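The Room at Plolthorpe

Short fiction

My sister got the upstairs room at Plolthorpe for the whole of June because the people who ran the building wanted somebody in it. The rent was low. The heating was off and the lift took 10 minutes if a trolley had been left in it on another floor.

She asked me to come in on the Wednesday and help her set things straight. I brought scissors, two rolls of tape and lunch. She had a list on the back of an Irkholm bus timetable and she read it out while I ate.

Cards first. There were 16 of them, printed in black and white squares, and each one had to stand up by itself. The first lot fell over whenever the door opened. We folded a strip of cardboard for each and taped it behind. I did the folding and she did the taping, because she said my tape was crooked.

Then the chairs. The building had lent us more than we wanted and we carried the spares down to the landing. Neither of us talked much on the stairs. Mum's house had sold the Friday before, and we had done a lot of carrying there as well.

"Did you keep the kitchen table?" she said, when we were back up.

"It's in my garage."

"I thought you were selling it."

"I had it listed for 200 dollars. A man came from Schumacher Street and measured it and I told him it was gone."

She wrote something on the timetable and didn't look at me. I could hear somebody dragging a bin across the car park.

By two o'clock there were people in. They stood together talking, mostly in dark trousers and light shirts, the way people do before they've been told where to go. The tree outside the window was thick and green. One of the women had long brown hair and a white top, with a thin necklace, and she wore the black headset as if it were a hat she'd owned for years. She leaned in a little. I stayed near the wall and kept my hands in my pockets.

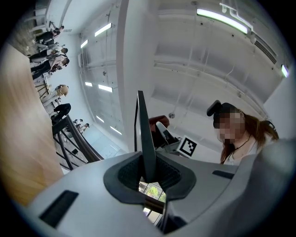
After Four

They were gone by four. My sister swept and I picked tape off the floor with my thumbnail. One of the cards had a shoe print on it, so she put it in the bin and crossed out a number on her list.

"You could bring the table here," she said. "Just for the month."

"It won't fit in the lift."

"It came apart when we were kids. Dad used a spanner."

I said I'd look at it. We locked up and walked down past the borrowed chairs to the Brallura bakery, where she paid for two pies and I found the coins for the drinks. On Saturday I went out to the garage and turned the table on its side. It had four bolts, painted over, and the first one came loose without much trouble.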